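Malwood Counter Arm -- for lost property, returns and small-item sorting

Product page, Gavalas Workplace Gear

I look after the bench gear range here at Gavalas, and I'll be upfront: the Malwood is my favourite thing in the catalogue. It's a single arm with a two-finger gripper that bolts to a rail beside your existing counter and does the picking up, turning over and putting away of small stuff. Wallets, lanyards, glasses cases, key rings, all the bits that pile up behind a service desk by the end of a shift.

Our longest-running customer is the lost property and returns desk at the Drostesley transit depot (they've had theirs since January and they ring me a lot, mostly with good news). Before the arm went in, two people spent most of every morning sorting the overnight tubs by hand. Now one of them loads the counter and checks the screen, and the other one is out front talking to people who've lost things. They swap at lunch. I asked whether they missed the sorting and got a very long laugh down the phone!

What it handles

Flat, soft things are the hard part of this job. A mug is easy -- it has sides. A card holder lying flat on a polished counter gives the gripper next to nothing to get under, so the Malwood comes with thin finger plates that slide in low along the surface. The wrist camera looks at the item first and picks an edge to go for. If it isn't sure, it stops and puts a question on the screen, and whoever's on shift taps the side they'd grab.

A blue card wallet lying open on dark marble, sleeves up, with a green bin further along the counter, is the sort of job I mean.

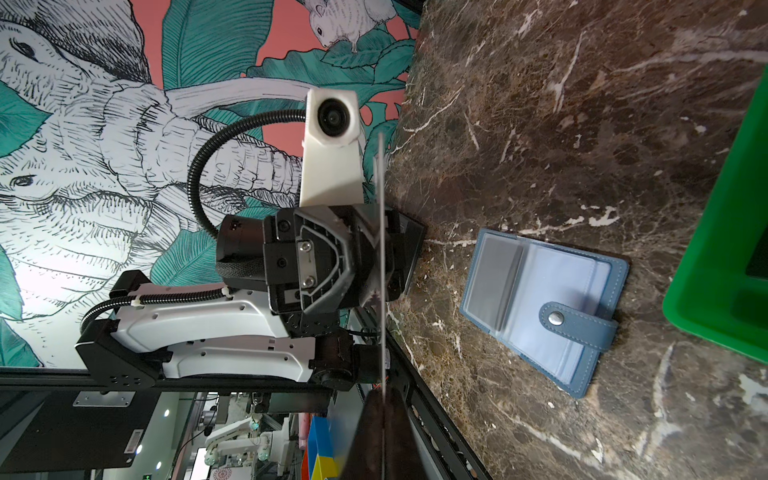
What changes for your staff

Quite a bit, so have the chat with them early. The Grestovville library network put theirs in without much warning and the first fortnight was grumpy. People wanted to know who was responsible if the arm put something in the wrong bin, and fair enough too. They ended up writing a one-page rule: the arm sorts, a person signs. Nothing goes back to an owner until somebody on the desk has opened it and looked.

The other change is wrists and shoulders. Reaching across a deep counter all day is rotten work, and the desk crews tell me they go home less sore. The flip side is more time on your feet at the front window, so buy a decent mat.

Someone also has to become the arm person. It's a few minutes a day wiping down the plates and the lens, plus a tighten of the bracket screws every so often. At Drostesley they put it on the roster as a proper duty with its own line, and I'd copy them.

The numbers

Lifts up to 200 grams with the thin plates fitted
Rated for 2,000 picks between plate changes
Installation takes 90 minutes if your counter edge is square (allow longer if it isn't)
Support plan runs 6 months and can be renewed

In the box

Arm, gripper, wrist camera and mount, rail, cable ties, two sets of finger plates, and a printed guide for the desk. The bins aren't included. Any colour will do, but stick with one colour per category or your crew will go spare.

Ordering

Prices depend on the rail length, so send me your counter measurements and a quick snap of the edge and I'll get a quote back to you. Demo units can be booked through the same form.

Page updated March 30, 2020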